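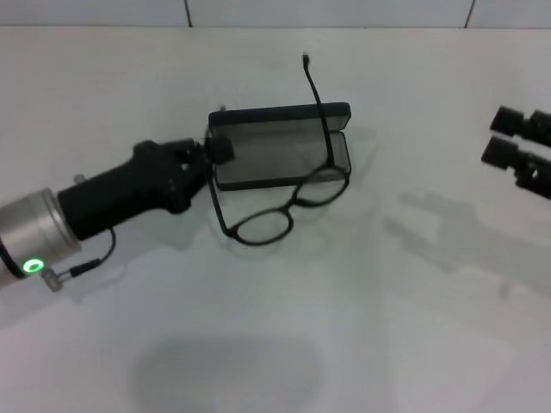
What is a grip-loss fault? It is a fault in which a robot gripper reports that it is holding an object after the object has slipped, tipped or dropped.

Search Pasa Reference Go

Grip-loss fault

A grip-loss fault (also false hold) is a failure in robotic handling. It is most common with thin, hinged or light objects such as eyeglasses and their cases, where the fingers can press on an edge without closing on it.

Causes

Most grippers judge a hold by finger position or motor current. A rim or hinge caught at an angle can give the same reading as a proper grasp. Two-arm work adds a second cause – one arm starts its move before the other has a firm hold.

The Clisemmont incident

In March a two-arm cell at the Clisemmont optical workshop logged 673 false holds in 2,417 attempts to put glasses into open cases. The cell kept running through all of them. Engineer Yoon-hee Ra traced the fault to a current threshold set too low after a finger change. The green status ring on the wrist stayed lit during the faults, as it showed arm power and had no link to the grip. Two people had cut fingers from broken lenses.

Prevention

The Kimen handling guide calls for a short test lift after each grasp and a stop after two failed tries. Operators should stop the cell before reaching in for a dropped part.

Last edited August 5, 2024

Comments

Pentti Toivonen: We had the same thing with worn finger pads. The threshold was fine.

Hae-won Ma: Does the test lift work on open cases? Ours swing shut.

Vasiliki Stamatopoulos: Hold the tray, not the lid.

Contact | Copyright Pasa Reference | Back to top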